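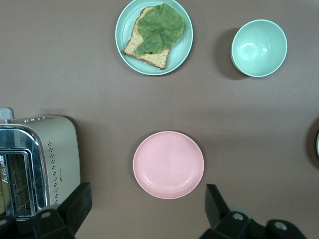 Mirkivier Card Reader

I take mine to every market I do, and it's been a little gem! It pairs with your phone, takes chip and contactless, and emails the receipt for you (no more till rolls, hooray). One charge gets me through 500 sales or so the box says, and I've never run it flat. Comes with a cable and a 30 day trial of the Mirkivier online shop. Stuck setting it up? Ask for Guilan on extension 11 and we'll sort you out.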